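Zernutcombe Town FC
Pre-season ground inspection, with comments
Inspected Mon 19 May. Previous inspection: December, in fog.

1. Pitch surface – PASS, WITH COMMENT
Grass present over most of it. The centre circle has recovered nicely. The six-yard box at the Putance Road end has not, and goalkeepers should go on thinking of it as a beach.

2. Goalposts and crossbars – PASS
Anchored, upright, no sharp edges. The crossbar at the Godoy end sags 3 cm in the middle, which may explain our defensive record in the second half of matches, though I doubt it.

3. Net fixings – FAIL
Metal cup hooks still in use on the left-hand post. These were failed last time as well. Replace with plastic clips before anybody trains here, and I include walking football.

4. Perimeter rail – FAIL
27 loose brackets, mostly on the side where people lean and shout. Cumard have quoted £3,463 for the full run or £3,967 with paint. I recommend the paint. The present colour is rust.

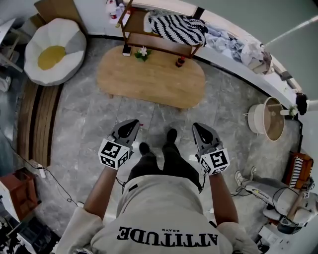 5. Home terrace – PASS, WITH COMMENT
Steps sound, handrails firm. The yellow edging has worn off the bottom two, and these are the two everyone misses when carrying a pie. Repaint.

6. Dugouts – PASS (home), FAIL (away)
Home dugout has a new bench and a roof. Away dugout has a bench. The roof panel was last seen heading for the allotments and should be retrieved or replaced. Visiting managers have been very clear on this point.

7. Floodlights – NOT TESTED
Inspection carried out in bright sunshine. Column doors locked, no exposed wiring. Book an evening visit before the first midweek fixture.

8. Changing rooms – PASS, WITH COMMENT
Exits clear. Showers run, although the referee's has two settings, both of them off-putting. Extractor fan louder than the tannoy.

9. First aid and stretcher – FAIL
Stretcher in good order but stored behind the line-marking machine, two corner flags and the Christmas tree. Move it to the tunnel.

Re-inspection needed for items 3, 4, 6, 7 and 9. Please leave the side gate unlocked next time, as the inspector is no longer built for climbing.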